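Search this repository

# fladus-grip-compare

Last updated 6 Nov 2025
3 min read

Recordings from a comparison of two fingertip pads on two-finger parallel-link grippers. The task is packing and unpacking a small cardboard box that holds a mouse and cables. The Fladus pads are textured. The Grollemen pads are smooth.

## Contents

There are 800 episodes, each up to 43 seconds long, with wrist video, head video, joint states and commanded gripper width.

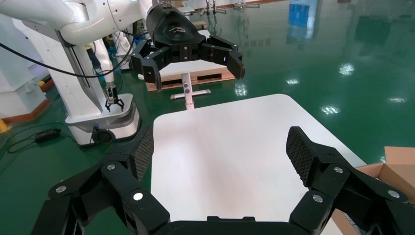
Episodes are grouped by pad type, then by object. Gripper width is logged in millimeters and zeroed at the start of every session. Files from May use the older Ketilsson controller and have no force column.

## Wrist cameras

Both wrist streams are stored as recorded, with no cropping.

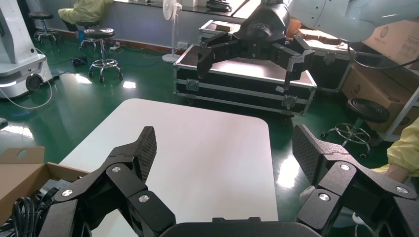

Can the left and right wrist videos be used separately? Each stream has its own timestamps, so you can load one and skip the other.

## Head camera

Use this view to check the approach and the box position. It is less use for judging slip.

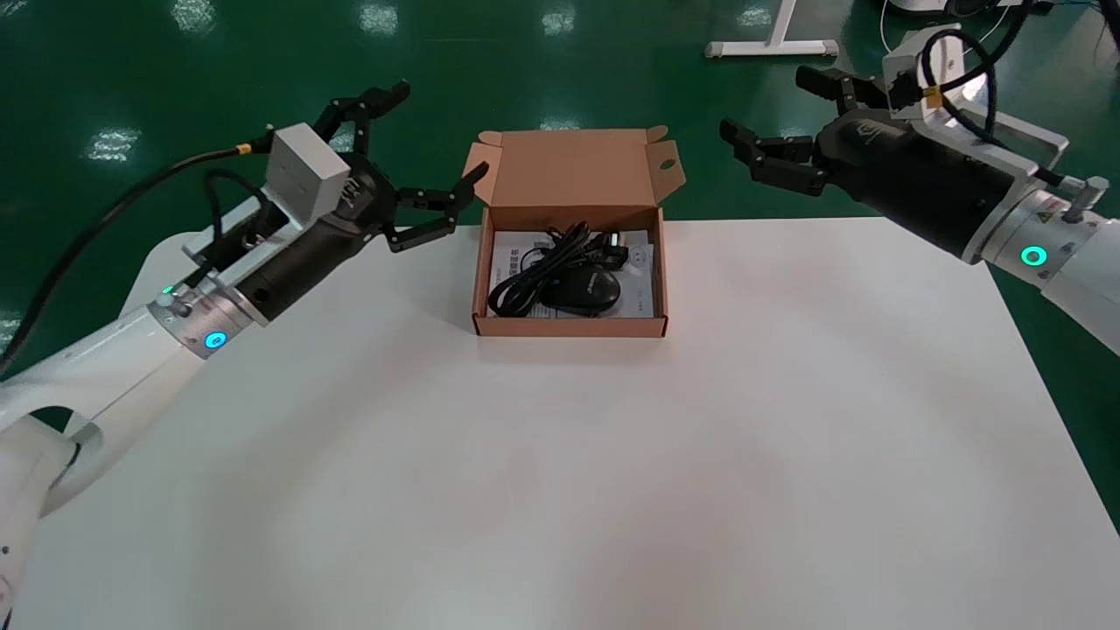

Unthorpe wrote in to say that the smooth pads did better on the mouse in their own runs, and asked for the closing speed. It was 15 mm/s for both pad types.

## Known problems

Width readings drift after long sessions. Discard any episode where the drift flag is set to 5.

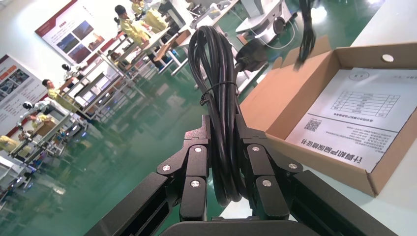 Cables gave the most trouble when scoring a grasp. A loose coil changes shape as the fingers close, and the width reading alone says little about the hold. A bundle cinched with a cable tie, with the fingers closed on the loops, is scored as one object. Plug ends that hang free are not scored.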